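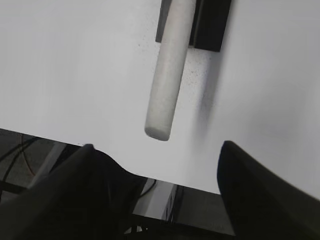

Teresa Neves: Before you order a new top, please try a dry cloth first and a damp one second. I scrubbed at mine with a wet sponge for an entire evening and all I did was drive the grit into the finish, so now I have a gray patch to go with the specks.

Ticket 2466
Product: Panagiotou table, white matte top
Subject: Small dark specks keep coming back
Opened by: Olaia Esteban
Status: Open, waiting on customer
Opened: June 2018
Shares 19 | Comments 10

Olaia Esteban wrote:
Hello to everybody at Cadcombe, and thank you Teresa for jumping in so quickly! I'll try your dry cloth tonight. Let me tell the whole thing from the beginning, and please forgive me if I ramble, I've been living with this table for a while now and I'm fond of it.

I get tiny dark specks on the white top. They look like dust or grit, much finer than crumbs, and they gather mostly at the end where I keep the black block and the long cream rod. There are fainter ones farther off to the side, but it's that end that bothers me. I wipe them up, I go make my coffee, I do the things one does in a day, and by the next morning there are specks again. On a dark table I'd never have noticed, and my sister says I should just stop looking (she has a dark table).

The other end is where we eat fruit and where the cutting board lives. It's the white one with the raised gray rim and the deer printed on it. I'd like to know if the board could be doing it, and also if I'm hurting the finish by wiping it so often. I use dish soap, a small drop, and warm water.

Glória Carvalho, Cadcombe support, wrote:
Hi Olaia, what a nice thorough note, thank you. The soap is fine for that top. Once a day is fine too, as long as the cloth is soft. What I'd like to find out is whether the specks are lying on the surface or are in it. Could you do this for me, whenever you have a quiet moment:

1. Lift everything off the end with the specks. Please lift, don't slide.
2. Press a strip of clear tape lightly over the worst spot and peel it up slowly.
3. Stick the tape on a sheet of white paper and look at it by a window.
4. Turn the black block over and rub its underside with a white tissue.
5. Do the same with the rod, all the way along, and the ends too.

If the tape comes up clean and the specks are still on the table, then we're talking about marks in the finish and I'll pass you to our surfaces people. If they come up on the tape, we're looking for whatever is shedding them.

Olaia Esteban wrote:
Done! I had to go out for tape, so this took longer than it should have. The specks came up on the tape, nearly all of them, and I was so relieved I called my sister. The tissue from the rod stayed white. The tissue from the block had a dark smudge on it with a few grains in it, and the grains feel gritty between the fingers, a bit like what's left on a nail file.

I tested the cutting board too, even though you hadn't asked. I wiped all along the gray rim and inside the handle slot, where I was sure I'd find something, and the tissue picked up dark specks and a little banana stickiness. The deer seems to be printed on well, it hasn't lost any of its antlers.

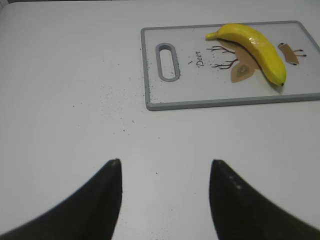

Deer board and banana, same table. Attached by O. Esteban.

Bernardo Bragança wrote:
Hope you don't mind another customer chiming in. I had something very similar under a heavy bookend, and I'd been nudging it back and forth every time I dusted. I put a square of Stimavow felt under it and that was the end of it for me. Check the felt after a few weeks though, mine collected grit of its own and had to be shaken out over the sink.

Glória Carvalho, Cadcombe support, wrote:
Thank you Bernardo, felt is just what I was going to suggest. Olaia, please wipe down the underside of the block, let it dry, and put felt or a folded napkin beneath it. Leave the rod and the board as they are for now, so that we only change one thing. Wipe the table dry in the evening and have a look in the morning.

If you see fine scratches once the grit is gone, a dab of Irnomow cream on a soft cloth usually evens them out. Try it near an edge first, please.

Olaia Esteban wrote:
Felt is on, block is back. First morning: two specks, and one of those may have been pepper. Second morning I couldn't find any, and I did look with my glasses on. Could we leave this open until September? My nephews are coming for the summer and they push things around on that table terribly. I'd feel better telling you it's fixed after they've gone home.

Glória Carvalho, Cadcombe support, wrote:
Of course, I've set it to stay open until then. Enjoy your nephews, and keep a spare piece of felt in the drawer.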